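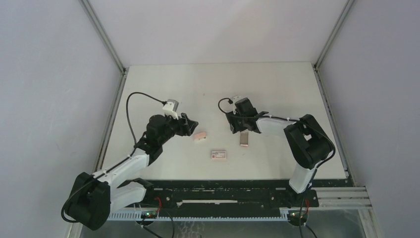
Participants wanted: can a machine tidy your kitchen drawer yet?

Trenance is looking for people who do ordinary chores, at home or at work, and who are willing to spend a morning with us in Flukbridge. You do not need to know anything about robots. It is better for us if you know a lot about drawers, shelves, counters and packing tables.

What the study is about

We hear often that machines will soon do our housework and fill the shelves in our shops. In our own work we see a more modest picture. A pair of arms can pick up a small thing from a table and pass it from one gripper to the other, on a good day. Give it a thing of another shape, or move it a little to the side, and the result can be very different. We want to know which chores are close to being useful for real people, and which are still far away. For this we need the opinion of persons who do these chores with their own hands.

What you will do

The session has two parts. First you sort and pack small household and shop items in the way you normally do it, and you tell us aloud what you are thinking. After a break with tea, you watch the two-arm system Nava trying the same kind of task, and you give marks for speed, care and result. Please be strict. A polite mark does not help us.

You will not touch the arms and you will not control them. A member of our team stays beside the stop button during the whole session.

Who can take part

– You are an adult and you live or work near Flukbridge or Pirkwood.
– You do household chores regularly, or you have worked in a shop, a stockroom or a packing room for more than 2 years.
– You can follow a conversation in English. Small mistakes are welcome, we make them also.
– You have not taken part in our December sessions.

People with weak grip or pain in the hands are especially invited. You may stop any task when you want, and you will be paid the same.

Time and payment

One session takes three hours with the break. Groups are small, with four people in each. You receive a shopping voucher and we pay your bus or train ticket. Parking behind the building is free, but the entrance is narrow – please drive slowly.

How to apply

Write to the study desk at Trenance with your name, your usual chores or your job, and the mornings when you are free. Please tell us also if you need a chair with arms or a lower table. Applications close on Sun 15 March. We answer everybody, also those for whom we have no place this time.

Recent calls
Shelf filling at night: interviews with shop staff, Pirkwood
Folding towels, a home diary study
Part-time workshop assistant, Flukbridge
Results from the Nava open morning

This site uses cookies to remember your settings. Accept | Manage cookies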